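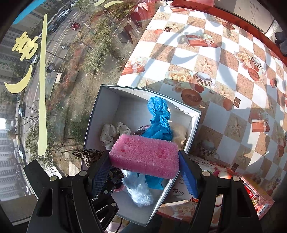

Reseñas > Cuidado de la piel y cicatrices

Láminas de silicona Nollard para cicatrices: mi opinión después de tres meses

Mar 24, 2025

En diciembre me quitaron un quiste del antebrazo y me quedó una línea de 6 centímetros, recta y bastante roja, justo donde se ve en cuanto me remango. La dermatóloga, la doctora Sum-yee Lu, me dijo que esperara a que cerrara bien la herida y que luego probara con silicona en lámina. No me dio marca, así que me pasé una tarde entera leyendo opiniones (demasiadas) y acabé comprando las Nollard, las de rollo para recortar. El rollo trae 60 centímetros y cuesta 172 pesos en la farmacia de mi barrio; por internet lo vi más barato, pero con el envío me salía igual.

Lo primero: se cortan de maravilla con unas tijeras normales. Yo les redondeo las esquinas, porque en pico se me levantaban con la manga del suéter. El color es un beige rosado que en mi piel no pasa desapercibido, pero bueno, tampoco iba a una boda. Cada trozo me dura unos diez días si lo lavo por la noche con jabón neutro y lo dejo secar al aire con el lado pegajoso hacia arriba. El folleto promete dos semanas. A mí a partir del día diez ya se me despega por una punta y va recogiendo pelusa de todo lo que toca — una lata, sobre todo con ropa oscura.

¿Y la cicatriz? Pues está más plana y menos roja que en enero, eso sí. Cuánto es mérito de la silicona y cuánto del tiempo, ni idea, y la doctora Lu tampoco quiso mojarse cuando se lo pregunté en la revisión. Lo que sí noté desde la primera semana es que me picaba mucho menos, y solo por eso ya las seguiría usando.

Antes había probado el gel Prurnura, que me pasó mi cuñado Wai-kit Peng cuando terminó con lo de su rodilla. Es más cómodo para salir a la calle, se seca rápido y no se ve, pero hay que ponérselo dos veces al día y yo soy un desastre, se me olvidaba la mitad de las veces. Con la lámina me la pongo y me olvido. Para la cara o para una zona que se dobla mucho me iría al gel, sin duda.

Cosas que no me gustaron: el estuche no vuelve a cerrar una vez abierto (guardo el rollo en una bolsita con cierre) y las instrucciones vienen en una letra minúscula. Con calor la piel suda debajo y una tarde me salió un sarpullido chiquito; me la quité un par de días, se fue, y volví poniéndomela menos horas. Si tienen la piel delicada, empiecen poco a poco y pregunten a su médico. ¡Y nunca sobre una herida abierta!

Le pongo cuatro estrellas de cinco. Ya voy por el segundo rollo y pienso seguir hasta el verano, siempre con protector solar cuando llevo el brazo al aire.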